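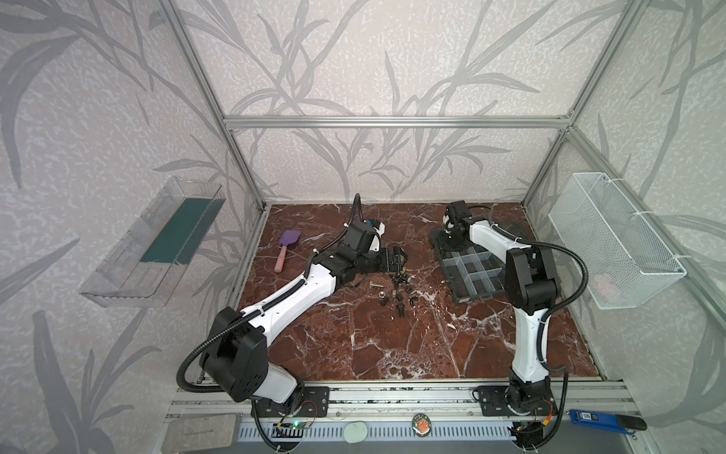 Doors at Seven: Who Turns Up for the Support Act?

Final project report, Live Music and Events module

Shares 5

1. What I wanted to find out

I have loved support bands ever since I was old enough to be dropped off outside a venue far too early by a parent who was worried about parking. You'd get in, find a spot on the barrier, and then some band you had never heard of would walk on and play to a room full of coats. Sometimes they were dreadful. Sometimes they were so good that I forgot who I'd paid to see, and I went home with their badge on my bag!

So when we were told in September to pick something from live music that we could study for ourselves, I didn't need long. My question was this: who is in the room when the first band starts, and what would get everybody else to come in sooner? I had three smaller questions under that one. Do people know who the support is before they arrive? Does it matter to them? And do the ones who come early think of themselves as a different sort of gig-goer from the ones who roll in five minutes before the headliner?

2. Where and how

All the work was done at Jollwood, which holds 300 people when it is full and feels full well before that. It's a long room with the bar down one side and the stage at the narrow end. There is a step halfway back where shorter people (me) can see over taller people, and there's always competition for it. The venue let me stand by the cloakroom hatch on 5 nights over the autumn and winter, and I can't thank them enough, especially given how much I got in the way of the coats.

I had 500 cards printed. Each had six questions, one side only, with tick boxes and a blank line at the bottom for anything else. I handed them out as people came in, wrote the time in the corner of each one, and put a box for them next to the exit with a bunch of pens on strings. 464 came back filled in, which I was thrilled about, as my tutor had told me to expect far fewer. I think the short form helped. I also think the raffle helped – every card went into a draw for a pair of tickets.

The three bands I followed most closely were Canda, Dewan and Gekitz. Canda headlined two of the nights and are loud, fast and very well loved locally. Dewan are a quieter four-piece with a cello, and opened twice, once for Canda and once for a touring act. Gekitz opened on one night and were the main support on another, so I could see the same band get two different slots. I asked each of them for a chat afterwards and all of them said yes, even while carrying amps down the back stairs.

3. The pile 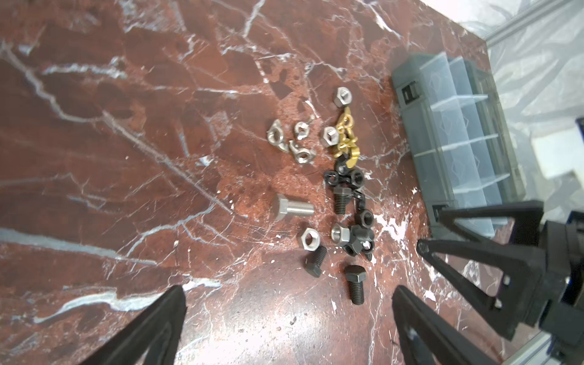 Sorting the cards was the part I had planned least well. I'd pictured myself reading them neatly in order, but the box had been emptied into a carrier bag every night and the carrier bags had been emptied on to my bedroom carpet, and by the fourth gig I had lost track of which heap was which. It looked a lot like those small metal fasteners lying loose on the red marble, except spread over most of a carpet. Luckily the time in the corner saved me. The ink was a different colour each night as well, which was pure accident (I keep losing pens), and that let me put all the cards back with their proper gig. If you are doing a project like this next year, please write the name of the headliner on the card before you give it out. It takes a second.

Once they were in order I split them into three groups by time of arrival. "Earlies" were in before the first band started. "Middles" came in during the first band or in the gap after it. "Lates" arrived once the main support was on, or after that. I typed everything into a spreadsheet, and then typed one night in again from scratch to check for mistakes. I found a handful and fixed them.

4. What the cards said

The first thing that jumped out was how few people could name the opening act when they walked in. Even among the earlies it was a minority. On the Canda nights plenty of people had written "don't know, just here for Canda", a few with a heart drawn next to it. On the night Dewan opened for the touring act, a whole crowd of friends and classmates of the band came down, so more cards had the right name, and I have tried not to read too much into that one.

The second thing surprised me more. I had expected the lates to say they didn't care about support bands. Most of them ticked "I like seeing a band I don't know". What kept them out was dinner, buses, work, babysitters and, above all, not knowing what time anything started. "Tickets says 7, what does 7 mean???" was one comment, and I could have hugged whoever wrote it. Doors time was on every poster and every ticket. Stage times were on neither. They were on a sheet of paper taped up beside the bar, where you could only read them if you were already in.

The third thing was about the earlies themselves. I went in thinking they would all be barrier people like I used to be. Some were. But a good many ticked "to get a seat" or "to get my spot", and the spot was very often the step, or the bit of wall by the sound desk. Several older gig-goers wrote that they come early so they can have a drink and a sit down before it gets loud. So being early isn't always about the support at all, though once people were in they mostly did watch, and they mostly liked what they saw.

5. Trying something

For the last of the nights, Jollwood agreed to let me have a go at changing one thing. We put the stage times on the venue's page in the afternoon, with a line about who was opening and what they sounded like. For Gekitz I wrote "big choruses, two drummers, bring a friend who likes dancing". The band said they'd never had such a nice write-up, and could they keep it!

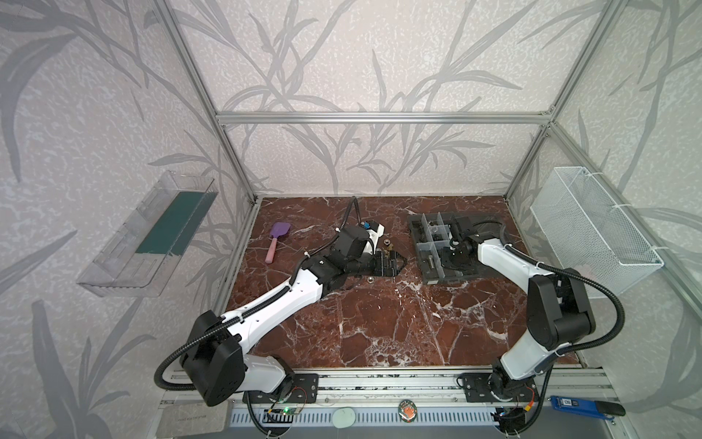
The room was busier for the opener that night than on any of the others, and you could feel it straight away. Instead of a half-moon of empty floor in front of the stage there were people right up to the monitors, and Gekitz played as if they were headlining. When I compared the cards, the share of earlies was up, and more people could name the band. One night is only one night, I know. It was also dry out, there was no football on, and Canda were headlining, who always draw a keen crowd. I would need to do it many more times, and swap the bands around, before I could say the stage times did it. But I was grinning the whole way home.

6. What the bands told me

I kept these chats short, as load-out is no time for an interview. Everyone said that the number in the room matters less than where they stand. A small crowd gathered at the front is a lovely thing to play to, and a bigger one lined up along the back wall with its arms folded is hard work. Dewan said that with quiet songs the bar noise is what gets them, and that they now start with their loudest number to pull people away from it. Gekitz go round the room beforehand saying hello, which I had noticed and had thought was just them being friendly (it is that too). Canda said they choose their own openers whenever they can and always watch them from the side of the stage, and that they tell the crowd to get down early next time. I'd heard them do it. It gets a cheer.

7. What I'd do differently

My questions were too narrow in places. I asked how people had travelled but not how far, and distance would have been far more use. I didn't ask whether they had come alone, and I now think that makes a great deal of difference to when you turn up, as waiting for mates seems to account for half of all lateness in the world. I also only used one venue. A seated hall or a pub back room might give a completely different picture.

I'd also like to have followed people home, in a manner of speaking, and asked a month later whether they had listened to the opener again or gone to see them. The blank line at the bottom of the card had several promises to do so. Whether they did, I can't say.

My thanks to Jollwood, to all three bands, and to everyone who filled in a card with a drink in the other hand. The raffle winner picked tickets for Dewan's own show in the spring, and I've got mine too.

4 comments

Really enjoyed this. I was on the door at a place like Jollwood for years and the question I got most, by miles, was "what time are they on?" Put it on the ticket!

I filled in one of these cards! Didn't win the raffle. I'm a step person and I'm not sorry.

As someone in a band that opens a lot, the bit about the back wall is spot on. Come forward, we don't bite.

Did you look at whether the earlies spent more at the bar? Would think the venue would be very interested in that one – might be a good follow-up for next year's group.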